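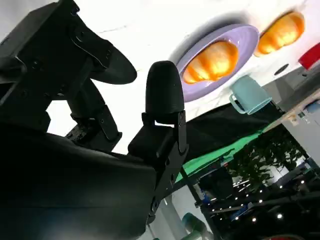

6/18/24

The Moulin started life under a desk in Mitley, as a home for one family's holiday photos. It's now a small open source backup tool that looks after the files of about 200 households, and its maker still answers every email herself.

"I had 4,000 pictures on a laptop that made a clicking noise," she told me. "I copied them to a USB stick, lost the stick, and had a very bad evening. Then I found it in a coat and started writing a script that same night!"

The script copied new files to an old desktop running Linux. That was the whole thing. I loved hearing how long it stayed that way, because so many home server projects begin with a rack and a shopping list.
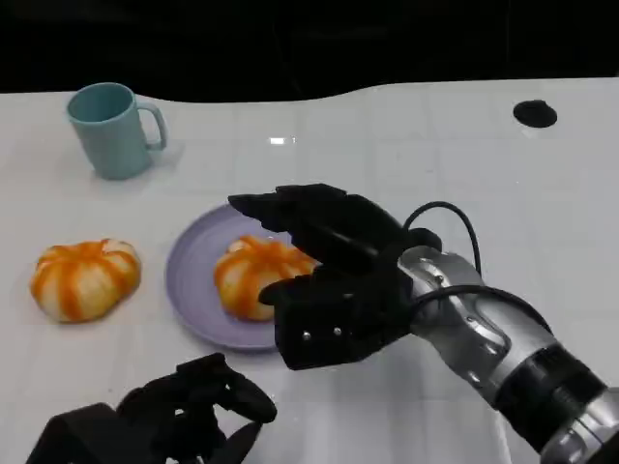 She added a web page only when her mum wanted to see what had been saved. "She didn't care about the folders. She wanted a green tick and a date, so that's still the front page."

The bit I was keenest to ask about was Holow, the part of Moulin that checks old copies against the originals. It reads a few files each night and flags any that have changed when they shouldn't have.

"People back up and never look again," she said. "I did it too. Holow found 5 broken videos in my own archive the first week, and I was thrilled and horrified." 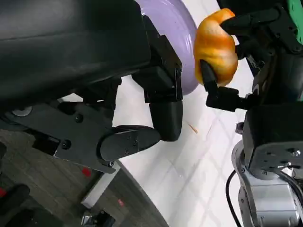

I've been running it since spring on a second-hand box with 2 drives, and the setup took me one pot of tea. The restore command is lovely: you type a date and it brings back the folder as it was.

It isn't all smooth. Phone uploads used to go through a helper called Zelden, which she dropped after it kept draining batteries. "I was proud of Zelden and it was awful," she laughed. "The new one waits until you're charging." 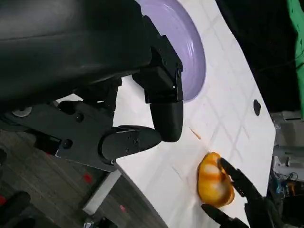

The new uploader is due in July, along with a proper manual. She'd like testers with older phones, the slower the better. I've already dug mine out of the drawer and put it on charge.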